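Tischdecke Ernholm von Idby: ein blauer Test über mehrere Wochen

16. Dezember 2022

Eigentlich wollte ich nur etwas, das die Kratzer verdeckt. Unser großer Tisch im Arbeitszimmer hat in den letzten Jahren alles abbekommen, Kleber, Teeringe, eine sehr unglückliche Begegnung mit einem Cutter, und ich hatte keine Lust, ihn abzuschleifen. Also bin ich im November durch die Seiten von Idby geblättert und bei der Ernholm hängen geblieben: knallblau, mit einer stilisierten Landschaft bedruckt, für 31 Euro. Ich habe sie bestellt, ohne groß nachzudenken, und bin inzwischen ziemlich verliebt!

Zuerst zur Farbe, denn die ist der Grund, warum man so eine Decke kauft. Auf Produktfotos sehen Blautöne ja gern leuchtender aus als später auf dem Tisch. Bei der Ernholm war es umgekehrt -- ich hatte etwas Gedämpfteres erwartet und musste beim Auspacken erst einmal lachen, so kräftig ist sie. Im grauen Winterlicht macht das enorm viel aus. Der Raum wirkt freundlicher, und alles Helle, was man darauf ablegt, Papier, Tassen, eine Rolle Klopapier, hebt sich wunderbar ab. Ich finde meine weißen Sachen seither viel schneller wieder.

Das Landschaftsmotiv ist angenehm zurückhaltend gezeichnet. Es erzählt keine Geschichte und drängt sich nicht auf, man kann gut darauf arbeiten, ohne dass die Augen ständig wandern. Wer Blümchen oder Karos nicht mehr sehen kann (ich!), bekommt hier endlich einmal etwas anderes. Einen kleinen Haken hat die Sache: Das Muster hat eine Richtung. Legt man die Decke verkehrt herum auf, steht die Landschaft Kopf, und bei uns fällt das natürlich immer erst auf, wenn schon alles wieder auf dem Tisch steht.
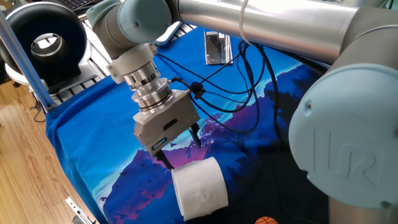

Im Alltag schlägt sie sich richtig gut. Der Stoff liegt nach dem ersten Bügeln glatt und verrutscht kaum, auch wenn man mal mit dem Ellbogen daran hängen bleibt. Ich hatte vorher die Gatel, eine dünnere Decke, die bei jeder Bewegung Wellen geschlagen hat, und der Unterschied ist deutlich. Gewaschen habe ich die Ernholm bisher dreimal, immer bei niedriger Temperatur und ohne Weichspüler. Das Blau ist für mein Auge unverändert. Beim ersten Mal habe ich sie vorsichtshalber allein gewaschen, und das Wasser im Einweicheimer war danach leicht bläulich, also bitte nicht gleich mit den hellen Hemden in die Trommel.

Flecken sind ein gemischtes Kapitel. Schwarzer Tee ging problemlos raus, Bleistiftstaub sowieso. Holzleim ist hartnäckiger; eine kleine Stelle am Rand sieht man noch, wenn man weiß, wo sie ist. Krümel und Fusseln fallen auf der blauen Fläche leider stärker auf als auf unserem alten Holz, und weiches Papier hinterlässt gern ein paar weiße Flöckchen. Mit einer Kleiderbürste ist das in einer Minute erledigt, aber man muss es eben machen.

Was ich mir wünschen würde: mehr Größen. Es gibt derzeit nur zwei, und bei der großen hängt der Stoff an unserer Schmalseite gut 21 Zentimeter über, an der Längsseite nur 12. Das stört mich beim Arbeiten überhaupt nicht, für eine gedeckte Tafel hätte ich es lieber gleichmäßig. Und der Saum könnte an den Ecken sauberer genäht sein. An einer Ecke stand von Anfang an ein Faden heraus, den ich abgeschnitten habe, seitdem ist Ruhe.

Zum Vergleich habe ich mir im Laden noch die Leinendecke von Lamrani angesehen. Ein wunderschönes Stück, ganz weich und schwer, nur liegt sie bei 83 Euro, und ich würde mich nie trauen, darauf auch nur eine Schere abzulegen. Für den Esstisch und besondere Abende vielleicht. Für einen Tisch, auf dem täglich gewerkelt, sortiert und geklebt wird, ist mir die Ernholm viel lieber.

Von mir gibt es also eine klare Empfehlung für alle, die Farbe mögen und einen Tisch haben, der benutzt wird. Eine zweite liegt schon im Warenkorb, diesmal die kleine Größe für die Küche.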